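Three-Wheeled Delivery Vehicles in Toledo: Restoration of the Durnex 44

Student project report, Vehicle Heritage Studies
By Birsen Sarıgül | December

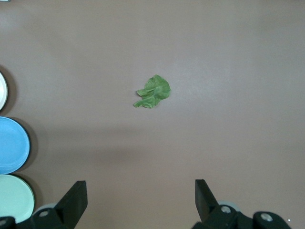 The purpose of this project was to document the Durnex 44, a three-wheeled delivery vehicle used by small businesses in Toledo, and to return one surviving example to running order. The vehicle was lent by the Mundimstead Motor Collection and carries chassis number 691. It had been in dry storage with the engine removed and boxed.

Background

The Durnex 44 was offered to bakers, florists and dry cleaners as a cheaper choice than a full-size van. It has a single front wheel, a two-stroke engine mounted behind the driver, and a steel load bed under a canvas cover. The collection holds the original sales folder, a parts list and eight letters between the maker and its Toledo dealer, Drimier. Most of the letters concern late shipments of brake cables. One complains of handling on wet streetcar tracks, and the reply recommends lower tire pressure in front.

Condition on arrival

The frame was sound except for the left rear spring hanger, which had cracked and been poorly welded at some earlier time. The fuel tank contained heavy rust. The wiring had been replaced with household cable and could not be reused. The speedometer, which reads to 44 miles per hour, was complete but seized.

Work carried out

The spring hanger was cut out and a new one made from a drawing taken off the right side. The tank was cleaned, pressure tested and sealed. New wiring was laid out following the diagram in the parts list, which omits the horn circuit; this was traced from the holes in the dashboard. The cylinder was bored to the first oversize and fitted with a piston from a lawn equipment supplier after machining of the crown. The original paint was kept wherever it was stable.

Road test

The vehicle started on the third attempt and completed a test distance of 100 miles in short trips. Fuel use was higher than the sales folder states. The front brake pulled to the right until the cable was rerouted. Second gear remains difficult to engage when the engine is cold.

Remaining work

The canvas cover has not been replaced, as no pattern was found. The speedometer is still out for repair. A copy of the wiring diagram, with the horn circuit added, has been placed in the collection's file along with the workshop notes.

8 shares | 0 comments

Contact the department | Copyright Vehicle Heritage Studies | Back to top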